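2026-05-14
By the one on the late bus, Sorham

Back on the fridge today. I'd been hoping for a change after the drawers, which took up most of March and left me dreaming about drawer knobs, but the list on the wall at Wilside said freezer door, so freezer door it was. I got in early, made a tea, forgot the tea, and had the controllers in my hands before my coat was properly off (the heating is still doing that thing where it waits for us all to complain first).

The job is simple enough to say. There's a bottle on the white table next to the fridge. I drive the arms with a controller in each hand, open the freezer at the top, pick the bottle up, put it in, shut the door. I stand a few steps off with the headset on, so I'm seeing what the robot sees and my own arms are waving about in front of nothing. The robot copies me and Rusnák records all of it, the joints and the cameras together, and later on it gets used to teach the thing to do it by itself. My part is only the showing.

I can put a bottle in a freezer without waking up. Doing it through the Wornach arms is another matter altogether! You lose all feeling in your fingers, for a start. There's no sense of how hard the seal is pulling back, so you're going entirely by eye, and your eye is up at head height looking down over the top of everything. The first hour I was pulling far too timidly and the gripper kept slipping off the edge of the door. Then I got cross and pulled properly and the door went wide in one go, and I stood there feeling very pleased with myself until I noticed I'd let go of the record button.

By mid-morning I'd worked out that the door is much happier if you keep the hand low once it's open, well under the freezer, and don't go drifting up into the gap where the door wants to swing. So I've been bringing the gripper down in front of the lower door and letting it wait there before doing anything else. It looks a bit daft but it makes for much cleaner runs. 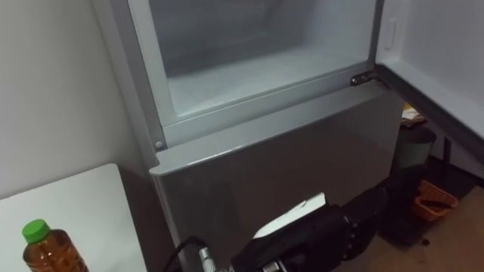 The middle of the day

Lunch was a cheese roll at the bench because the good café in Sorham is shut on Thursdays now. I did my notes while I ate. We're meant to put a line against every run to say whether it's a keeper, and I am hopeless at doing it as I go, so there's always a great heap to get through with one hand while the other hand holds the roll.

The rule is that a run has to come in under 60 seconds. That sounds ages. It isn't! The door alone was eating half of it this morning, and then I'd rush the bottle and clip it with the side of the fingers, and then you have to decide whether to carry on or bin it. I used to carry on every time out of stubbornness. These days I'm quicker to stop. A wobbly run teaches the robot to wobble, or that's how it was put to me on my first day, and I've seen enough of it since to believe it.

There was a long talk over the kettle about how tidy the runs ought to be. One camp wants every run to look the same, same path, same speed, no dithering. The other camp (mine, mostly) thinks you need a bit of mess in there, so the robot has seen what to do when it comes at the door a touch too high or a touch too far over. If all it ever sees is perfect, then the first time it's a thumb's width out it's got nothing to go on. We agreed in the end that I'd do the first batch straight and then start some runs from awkward places on purpose, which I was already doing by accident.

After that I spent a good while just on the approach. No bottle, no freezer, just coming in towards the seam between the two doors and stopping short of it, over and over. It's the dullest bit of the whole job and it's where nearly everything goes wrong. Come in too low and you end up fiddling at the bottom door. Come in too flat and the fingertip skids along the front. What you want is to come in from the side with the tip pointing up and a little across, slowly, and then have a moment's pause before you commit.

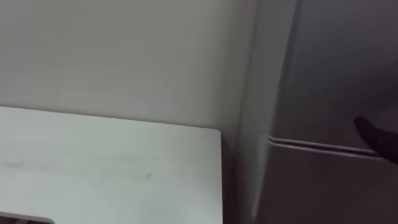 I've got into the habit of breathing out on the pause, which I'm told looks very odd from outside. My shoulders were up round my ears by two o'clock. One of the newer lot had a go while I stretched, and picked it up far faster than I did, I'm slightly sorry to say. They play a lot of games, which must help, though they do have a tendency to flick the wrist and the arms don't care for flicking. I kept saying "slower, slower" like somebody's driving instructor. Then I heard myself and went to find a biscuit.

We lost a bit of the afternoon to Rusnák, which decided it couldn't find the left hand. The left hand was right there. I turned it off and on, then unplugged it and plugged it back in, then did both again in a different order, and it came back as though nothing had happened. I've written down the order on a sticky note but I don't really think the order was what did it.

Bottle runs

Once that was sorted I went through to the end of the day on bottle runs and had a lovely patch where I stopped thinking about it. It does happen, maybe once a week, your hands sort of go quiet and the arms simply do as they're asked. I was putting the bottle back in a slightly different spot each time, near the side of the table closest to the fridge mostly, then further over, then turned round a bit. It's easy for me to grab now from almost anywhere. The green cap is a blessing, you can find it straight away even when you're tired and everything else on that side of the room is some sort of grey or white.

What I've not cracked is how to hold it. If I take it by the cap it swings. If I take it round the shoulders it's steady but then I've got my knuckles (its knuckles, you know what I mean) in the way when I go through the freezer opening. Lower down is best, below the shoulders, except that you have to bring the gripper nearly to the tabletop and I'm a coward about the tabletop. I did a few like that at the end and marked them all as maybes. I'll look at them tomorrow with fresh eyes. 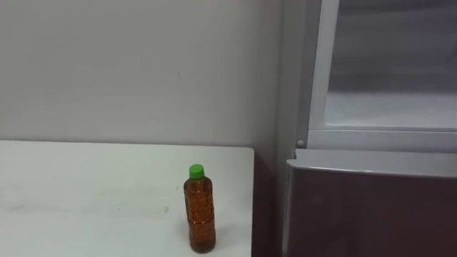

How many times does it have to be shown?

The plan for the freezer job is 249 good runs, and I've got 84 in the bag as of tonight, including 49 from today.

I wrote that down in big letters because I'm asked it at every family do and I never have the figures to hand. It seems a lot for one bottle and one door. Then again, the drawers had more, and by the end the robot would open one fairly nicely on its own, apart from the bottom one, which it treated as if it had never met a drawer in its life. I'd hardly shown it the bottom one, mind you. I don't like crouching, even by remote control.

Wrist is sore tonight, the right one, just under the thumb. I've had a bag of peas on it and I'm typing this mostly with the left, so forgive the state of it. I meant to ask whether we could drop the grip strength on the controllers - they need a real squeeze and you're squeezing all day long - and I forgot, again, so that's going at the top of tomorrow's page.

Must also take in a new pen, mine's leaked all through the bottom of the rucksack. And the tea from this morning is still on the windowsill behind the chargers. I remembered it on the bus, just past the bridge.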